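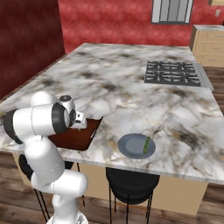

Movie Night at Home: Tips for Streaming Without the Headaches

Last updated: April 9, 2024

I watch a lot of movies in my living room. I used to be a two-trips-a-week theater person, and then tickets went up, my closest multiplex in Motside cut its late shows, and more and more of the stuff I wanted to see went straight to streaming anyway. So I've spent the last few years getting my house into decent shape for it, and friends keep asking me what I did. This page is the long version of what I tell them.

Sort out the sound before you buy a bigger TV

If you're always turning the volume up for dialogue and down again for explosions, go into your TV's sound menu and look for something called night mode, dialogue boost or clear voice. Try every one of them on a talky scene you know well. I did this on my old set and stopped needing subtitles for half of what I watch (my mother-in-law still insists on them, and fine, they stay on when she's over).

Pull the soundbar forward so the front lines up with the edge of the shelf. Mine sat four inches back for a year and everything sounded like it was coming out of a drawer. A folded dish towel underneath stops the buzzing on a hollow cabinet — felt pads work too, but I had the towel.

Turn off motion smoothing

You know that look where a big expensive movie suddenly resembles a daytime soap? It's a setting, and every TV company has its own name for it. Check under picture, then advanced or clarity. If your set has a filmmaker or cinema mode, pick that and you can probably skip the rest. It'll look a bit yellow and dim the first night. Give it three movies before you switch back.

Keep a list on paper

I tried the watchlists inside the apps, and they're useless to me because there are so many of them. Now there's a pad on the side of the fridge. When somebody mentions a movie, it goes on the pad with the name of the service next to it. Cross it off when you've watched it. We had 59 titles on there at one point, and I made us clear a whole page before anyone could add more!

The pad also settles what to cancel. In May I go through it and see which service hasn't had a single title crossed off since winter, and that one goes. I keep two going at a time and rotate. You can always come back, and they usually want you back enough to offer a cheap month.

Popcorn for a crowd

Use a heavy pot with a lid, enough oil to cover the bottom, and three kernels to start. When all three pop, take the pot off the heat, add the rest of the kernels, and count to 30 before it goes back on. You'll get far fewer duds. Salt it with the finest salt you have. I run regular salt through a clean coffee grinder for a few seconds, and it sticks without drowning everything in butter.

For six people I pop two batches and put them in paper lunch bags, one each. No passing the bowl in the dark, and much less vacuuming. (Some vacuuming.)

Deal with the light

One lamp behind the TV, on low, is easier on your eyes than a pitch-black room. Mine is a cheap clip-on with a 60-watt-equivalent bulb, pointed at the wall. For windows, I hung a dark bedsheet on a tension rod for two summers before I gave in and bought real curtains, and the sheet did the job perfectly well.

Check for glare by sitting down in every seat with the TV off. Whatever you see reflected in the screen is what you'll be staring at during the night scenes.

Stop the buffering

Move the router out of the cabinet. I know it's ugly. If you can run a cable to the TV, do that, and tuck it under the baseboard with a butter knife wrapped in a rag. Otherwise restart the box and the router before company comes, and ask the teenagers to hold off on game downloads until the credits.

Set a start time

At the theater the movie starts whether you're ready or not. At home we'd scroll for an hour and fall asleep in the second act. Now I pick the movie by dinner, phones go in the basket, and we press play at 8. One bathroom break, halfway through, and that's when the second bag of popcorn comes out.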